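Marble-Look Sheet on the Workbench: What I've Learned So Far

I put a dark marbled sheet over my bench back in February and I've been meaning to write up my notes ever since, so grab a coffee.

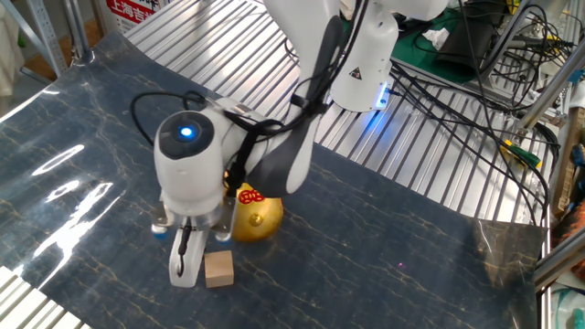 Picking the pattern

Go dark if you can stand it. I fell for a blue-grey with thin tan and whitish veins, and small pale things like wood blocks show up on it beautifully. My old bench was pale and I lost every offcut I put down (and then found it with my elbow). The veins are a nice bonus too, they break up the surface so one little scratch doesn't jump out at you.

Glossy or matte?

I love glossy for wiping down. Glue drips pop off with a fingernail once they've dried, and sawdust doesn't cling. The catch is glare! If your lamp hangs straight over the bench you'll be squinting at a white blob all evening. Move the lamp off to one side before you decide you hate the sheet. Matte is kinder to your eyes but it hangs on to pencil marks like you wouldn't believe.

Straight or on the diagonal

I used to fuss over lining everything up with the edge of the bench. Now I'll happily lay a sheet at an angle if that puts more of it where I'm working. Just check the corners that stick out and make sure you won't snag a sleeve on them. If the top underneath is ridged or slatted, press along the sheet with your palm first and feel for soft spots. Anything you plan to write on or cut on needs something flat and stiff under it, so I slide in a piece of hardboard.

Keeping it from sliding

Non-slip drawer liner, cut a bit smaller than the sheet. I tried double-sided tape first and spent 20 minutes scraping it off, never again. On a metal top you can use flat magnets at the corners, but keep them away from where you rest your wrists.

Cleaning

- Brush first, wipe second. Grit plus a wet rag equals scratches.
- Warm water with a drop of dish soap does nearly everything.
- Dry it with an old T-shirt or you'll get streaks.
- Skip the scouring pads, even the "gentle" ones.

Small parts

Wood blocks, knobs, brass bits and anything round will wander on a slick surface. I keep 3 jar lids on the bench and everything that rolls goes in a lid, no exceptions (okay, a few exceptions). A scrap of felt works too if you need to keep picking the piece up.

Cords

Run them along something, never across the sheet. A strap every foot or so keeps a bundle tidy, and leave a loose loop near anything that moves or swivels so the plug isn't getting tugged.

Next up I want to redo the shelf over the bench, if I ever get it emptied.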